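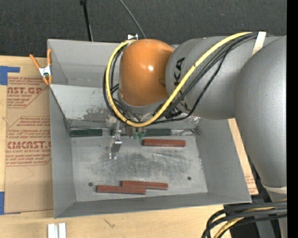 The arm in the grey bin, with three of the red-brown bars on the floor of it.

4 Feb 2019

Back at Vuranlow after tea. I said I'd give the bin one more evening and I gave it two.

I still don't believe in this build. The idea is that the arm picks bars out of the bin and sets them down on the bench, and in June we show it to people at the Prisetmont open day. A child could do it in a minute. We have spent £1,582 so far, and that's with the Kerr bench supply going in for nothing.

Ran 60 picks tonight at the slow setting. It got 12. The log says the rest were "no contact", and I would put most of those down to bars lying close to the front wall, where the wrist has to come in at a daft angle. The shared notes say 100 in a row before we call it finished. Fine words.

The cables bother me more than the picking. The yellow one loops right under the orange cover and up the other side, and all that's holding the bundle to the arm up there is a strip of tape. I've said so twice. The clamp on the rim is meant to be temporary too — so was the last one.

Acrylic sheet is still in its brown paper, taped down beside the bin. I'm not cutting it until somebody can tell me what size it should be. The Tanden drawing gives two widths and they don't agree.

Home late. Left my good pliers there again.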